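カテゴリー:事業報告/助成事業・中間報告

家庭内作業データ収集用ハンドグリッパーキット「Preter」評価事業 中間報告書

提出日:04/05/2021
提出者:Drurard 生活支援技術評価室
事業責任者:Lautaro Ibarra

1.本報告の位置づけ

本報告書は、貴財団の助成を受けて当室が実施している「手持ち型グリッパーキットの家庭環境における適用性評価」について、昨年11月の着手から現在までの進捗を報告するものである。評価対象は、Greenwood社が研究機関および事業者向けに提供しているキット「Preter」であり、本体、充電器、保管ケース、収録管理ソフトウェアおよび1年間の保守契約から構成される。助成申請時の計画書に記載した評価項目のうち、装着・操作性、収録の安定性、保守対応の各項目について中間の所見をまとめた。費用対効果に関する項目は最終報告書に譲る。

2.実施体制および経過

着手後の最初の期間は、機材の受入検査と作業手順書の整備に充てた。受入検査では、納品された本体のうち2台に指部の開閉の渋りが認められ、Greenwood社に返送のうえ交換を受けた。交換品の到着まで収録開始を見合わせたため、当初計画に対して3週間の遅れが生じている。この遅れについては昨年末に貴財団担当者に報告し、中間報告の提出時期の変更をご承認いただいた。

手順書は計3回改訂した。初版では作業者が衣類を持ち上げる高さや速度まで細かく指定していたが、試行の結果、動作が不自然になるとの指摘が作業者側から相次いだ。第2版以降は開始と終了の合図、および左右の機材の割り当てのみを定め、作業の進め方は各作業者の判断に委ねている。現行の第3版には、収録の中断と再開に関する取り決めを追加した。

収録は協力家庭の居室において行っている。対象作業は衣類の折り畳み、寝具の整頓、小物の収納であり、いずれも普段の生活で使用されている部屋をそのまま用いることを原則とした。家具の移動や私物の撤去は、安全上必要な場合を除いて依頼していない。

3.収録実績

報告時点までに収録した作業は1,294件である。計画書における中間目標は1,000件であり、前述の遅れにもかかわらずこれを上回った。準備作業の短縮によるところが大きく、特に機材の起動から収録開始までの手順を統一した後は、一回の訪問で実施できる件数が増加した。

作業別では衣類の折り畳みが最も多く、寝具の整頓がこれに次ぐ。小物の収納は件数が伸びていない。対象物の大きさが家庭ごとに異なり、本キットの指部では把持しにくいものが含まれるためである。後半期には対象物の選定基準を見直し、不足分を補う予定である。

収録後の点検では、手元の動作が確認できるか、左右の記録の時刻が一致しているか、作業が最後まで完了しているかを担当者が目視で判定している。基準を満たさない収録は別に保管し、上記の件数には含めていない。

4.製品に関する所見

(1)操作性
作業者からの評価はおおむね良好である。指部の開閉は軽く、初回の説明を受けた後、短時間の練習で薄手の布を扱えるようになった例が多い。一方、Tシャツのように柔らかく面積の広い衣類では、袖や裾の端をつまみ直す回数が素手の場合より多くなる。作業者の習熟によって改善する部分と、指部の形状に起因する部分とを切り分ける必要があり、後半期の検討事項とする。

(2)機材の識別
運用開始当初、左右の取り違えによる再収録が発生した。対策として、本体に管理番号と左右の別を記したラベルを貼付し、二次元コードの読み取りによって収録管理ソフトウェアへ登録する方式に改めた。番号を目視でも確認できるようにしたことで、作業者自身が装着前に誤りに気付くようになり、導入後の取り違えは報告されていない。
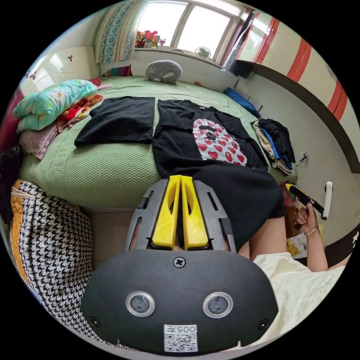 ラベルの耐久性については、清拭を繰り返した場合の剥がれの有無を引き続き確認する。なお、Greenwood社に対しては、識別表示を出荷時から標準で備えるよう要望書を提出しており、次期ロットでの対応を検討するとの回答を得ている。

(3)保守対応
不具合に関する問い合わせは、保守契約に定める窓口を通じて行った。一次回答は速やかであったが、交換部品の納期が明示されない場合があり、訪問日程の調整に支障を来した。当室では予備の指部を常備する運用に切り替えた。保守契約の更新に際しては、部品納期の明記を条件に加えることが望ましい。

(4)収録管理ソフトウェア
一覧表示と検索機能は実用上十分である。ただし、中断した収録の状態表示が英語で「Broken」とのみ示され、通信の途絶によるものか機材の故障によるものかが判別できない。この表示を故障と受け取り、作業者が訪問先で収録を打ち切った事例があった。表示の区分についてGreenwood社と協議を続けている。

5.個人情報および居室への配慮

収録は居室内で行われるため、事前に各家庭へ収録範囲と利用目的を書面で説明し、同意を得ている。収録データは当室内の管理区域に保存し、閲覧権限を点検担当者に限定した。同意の撤回があった場合の削除手順も定めているが、現時点で撤回の申し出はない。

6.後半期の計画および承認をお願いしたい事項

後半期は、小物の収納に係る収録の補充、つまみ直し動作の分析、ならびに他の手持ち型機材との比較を実施する。比較対象の選定は当室で進めており、決定後に別途書面で通知する。

予算については、予備部品の購入費が当初見込みを超過する見通しである。交通費に生じている残額の範囲内での費目間流用をお願いしたく、変更申請書を本報告書に添えて提出する。助成総額の変更は伴わない。

本件に関する照会は、当室事業責任者までお寄せいただきたい。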